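The repair bench at Ferstead: keeping old computers going

The owner of the Geum repair shop in Ferstead puts the kettle on before she will answer a single question, and I have to say it's the right way to start. She has been mending computers on the same street for years, and her customers tend to stay for a chat.

"People come in apologizing," she says. "They put this old thing on my counter and say sorry, I know it's ancient. And I tell them, I like ancient! Ancient has screws in it."

Her ledger for this year had reached 1,216 jobs when I visited. Most were small ones – a tired fan, a full drive, a power cord the dog had been at – and she charges nothing for anything that takes her under 5 minutes.

What she won't do is hurry anyone into buying new. "If you write letters and look at pictures of your grandchildren, you don't need much," she says. "I'd sooner sell you a bit more memory and see you again in four years."

Processors are another matter, and she gets quite stern about them. "Open the bracket all the way, and never force the chip down. I learned that on my second machine, and I was so upset I closed early and went home."

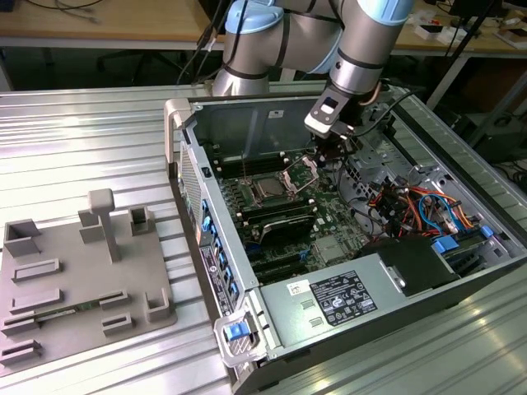

Passing it on

In October she began teaching an evening class of two, both retired, in the back of the shop. "They argue about everything," she says, laughing, "and they've got very good hands." She hopes to run it again in the spring, if she can find more chairs.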